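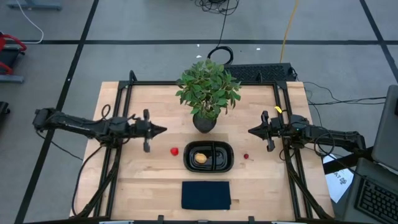
Two-Compartment Snack Tray, Black

Trallgate Kitchen & Table
Item no. 411
In stock

I'll be upfront, I never planned on selling trays. I had one on my own table for years, and people kept picking it up and asking where they could get one (my sister-in-law walked off with mine in December and I have not seen it since). So now we stock them! It's a black plastic tray, rounded corners, with one divider down the middle so you get two separate spaces. That's pretty much the whole thing, and I love it.

What I use mine for

Fruit on one side, bread on the other. That's my lunch most days. The strawberries stay over there, the roll stays over here, and nothing goes soggy before I get to it. On weekends I do olives and crackers, or nuts and somewhere to drop the shells. Vimala Pisharody in our shop keeps tea bags in one half and sugar packets in the other and says she'd fight me for it.

It's also turned into a toy kitchen favorite. We got so many orders from parents that I finally asked a few of them, and they're all doing the same sorting game: pretend fruit in this side, pretend bread or potatoes in that side, then dump it out and start over. My own kids wore out a whole afternoon that way, and I got to drink a coffee sitting down.

I like it best on a light wood top. Mine is a butcher-block table and the black looks really sharp against that grain, especially with something leafy and green behind it. On a dark table it sort of disappears, so if yours is dark you might want to look at the cream one we carry from Umeo.

The details

Color: black
Material: plastic
Compartments: two, with a fixed center divider
Corners: rounded
Care: hand wash, warm water, regular dish soap
Not for the oven or the microwave
Sold singly or in a pack of 9

The divider doesn't come out. I get asked that a lot. If you want one big open tray, the Kurup serving tray is on the same page of the shop and it's lovely, just a good bit heavier.

About washing: please don't use the scratchy green side of the sponge. I did, and mine went cloudy in the corners. A soft cloth is plenty. If you've had berries in it, rinse it the same day and you won't have any trouble.

What other people say

"Bought one, then went back for the pack. We use them at our preschool for snack time and they stack fine in the cupboard." Paraskevi Stergiou

"Smaller than I had in my head, so check your space first. I kept it anyway and it lives next to the kettle." Su-bin Ha

"Does what it should. I wish it came in green." Nanna Brynjólfsdóttir

(Nanna, I've passed it on! Trendby makes them for us and they'd need an order of 3,000 before they'll mix a new color, so it may be a while.)

Questions I get

Can I put it out in the yard? Sure, for a meal. I wouldn't leave it in full sun all summer.

Does it come with a lid? No lid. A clean dish towel over the top does the job for me.

Will soup or dip stay put? Thick dip, yes. Soup, please use a bowl.

Are the other items and the plant included? Just the tray.

Shipping and returns

Orders go out in two working days, and anything over 58 dollars ships free. If you don't like it, send it back clean within a month and I'll refund the tray. Vignesh Raju handles returns and he answers email much faster than I do, so put his name in the subject line and you'll hear back soon.

Add to basket
Add to wish list
More trays and boards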